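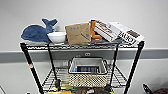 ## 一辆黑色网架推车,把角落救活了

这期想认认真真夸一件特别不起眼的东西:黑色铁丝网架推车。就是那种四根立柱、几层网格、哪儿都能塞的架子。我们Gridis小店的后屋一直缺个放零碎的地方,桌上堆满了往椅子上堆,椅子堆满了往窗台上堆,一月里终于下决心添了一辆,结果越用越喜欢,喜欢到要专门写一篇!

先说顶层,因为顶层是我最爱的一层。现在上面挤得满满当当:最左边趴着一只蓝色鲸鱼抱枕,尾巴翘得老高,旁边挨着一只白瓷碗,再过去是纸箱、一个橙色的小玩意儿,还有两件印满字的白色东西斜斜地靠着。我知道,按照收纳书的标准,这一层肯定不及格。可是每次推门进来,看见那条尾巴,心情就会好一点。牛仔布那样的蓝,配黑色的网格和白墙,真好看啊。

有读者上期来信问:东西这么杂,放在敞开的架子上不会更乱吗?我的体会是,会乱,但乱得找得着。以前用带盖的箱子,盖子一合,里面有什么就全忘了(我在箱底翻出过三卷一模一样的胶带,买的时候每次都以为家里没有)。网架没有门也没有盖,想找什么,扫一眼就行。

### 顶层怎么摆,我试出来的几点

**软的放一头。** 抱枕、毛绒玩具、叠好的围巾,靠在最边上,旁边的硬东西就有了依靠。鲸鱼抱枕胖乎乎的,身子很稳,挡在碗边上正合适。要是你家有小朋友的毛绒玩具没处放,真的可以试试这个办法,比一股脑塞进收纳袋里可爱多了。

**碗要往里收一收。** 浅口的碗特别好用,钥匙、发圈、橡皮、拆下来的小螺丝,随手一丢就有了去处。只是别放得太靠外,顶层前面虽然有一道高起来的边,碗还是坐在边的后面让人安心。

**扁的东西能竖就竖。** 说明书、小册子、薄盒子,平放会一件压一件,最底下那件基本等于失踪。斜靠着放省地方,抽出来也快。就是要留心最外侧,我总爱把最后一件塞得探出架子去,走过时袖子一带就下来了。这个毛病还在改。

**留一样高的。** 说不出什么道理,纯粹是好看。一排东西高高低低,比齐刷刷一条线有趣。橙色的那个站在中间,颜色又跳,整层一下子就亮了。

**纸箱别急着扔。** 大小合适的小纸箱就是现成的抽屉,装线、装标签、装那些“说不定哪天用得上”的东西。用旧了再换一个,一点不心疼。

### 铁丝网格的脾气

夸完了也得讲讲它的小性子。网格之间有空隙,细小的东西直接放上去会歪,会卡,甚至会漏到下一层。铅笔、回形针、纽扣一类,请一定先装进碗里或者盒里。底下垫一块硬纸板也行,裁得比层面略小一点,四边留出一指宽,拿放时不会刮手。

玻璃杯和高脚的东西我不太敢放。底座小,正好踩在两根铁丝中间就会晃。花瓶倒是试过一次,小心翼翼走了三步,又给搬回桌上了。

打扫嘛,比想象中容易。灰尘会顺着网眼往下落,所以从顶层开始擦,一层一层往下,最后擦地。我用的是一把旧的软毛刷,先刷网格的交叉处,再拿拧干的抹布走一遍。立柱常被忘掉,摸一摸你就知道了。擦完记得晾干再把纸制品放回去。

### 放哪儿合适

我们试过窗边,也试过门后,最后还是靠着一面空白的墙最舒服。墙上什么也不挂,架子上再热闹,眼睛往上一抬还是清清爽爽的。原来我一直琢磨着要在上方钉一块洞洞板,现在打消了这个念头。空着挺好,给眼睛留一点休息的地方。

如果你家的墙也是上下两截颜色,可以留意一下分界线的高度。架子顶层和那条线差不多齐的时候,整个角落会显得特别利落,像是量好了做的一样。我们纯属碰巧,但碰巧之后得意了好几天。

厨房里的朋友也可以参考。网架透气,放土豆、洋葱、一时吃不完的南瓜都不错,重的放低,轻的放高。刚洗的菜就别直接上去了,水会一路滴到底。

### 每月十分钟的小整理

我给自己定了一个很松的规矩:每个月挑一个下午,泡好茶,只整理一层。真的只整理一层!以前总想一口气收完整间屋子,收到一半累了,满地都是,比不收还糟。现在的做法是把一层的东西全拿下来,摆在桌上,擦网格,再一样一样放回去。放回去时问自己一句:这个月碰过它吗?没碰过的先挪到最下面一层,下个月还没碰,就送人或者处理掉。

鲸鱼不参加这个评比。它是常驻嘉宾。

上次整理清出来的东西里,有一沓早就过期的优惠券,两个不知道配什么的盖子,还有一本Plunthorpe的旧目录,厚得像砖头,一直没舍得丢,翻了翻,果然又看入迷了,茶也凉了。目录最后放回了架子上。你看,整理这件事也不必太严格。

### 下期想聊的

好几位读者提到想看小推车在玄关的用法:雨伞怎么挂,换季的手套帽子放哪层,快递进门先落在哪里。我已经在搬来搬去地试了,目前的心得是挂钩比篮子管用,但还没试够,下期再细说。

另外,Brallovar布艺小组的换物角还在收东西,抱枕、旧靠垫、剩下的布头都欢迎,洗干净晒透就行。想换的朋友下午四点以后过来最好,那会儿人少,可以慢慢挑。我自己打算拿两只方靠垫去,看看能不能给鲸鱼换个伴儿回来。

你家那层最乱又最喜欢的架子是什么样子?欢迎回信讲给我们听,长一点短一点都可以,啰嗦也没关系,我爱看啰嗦的。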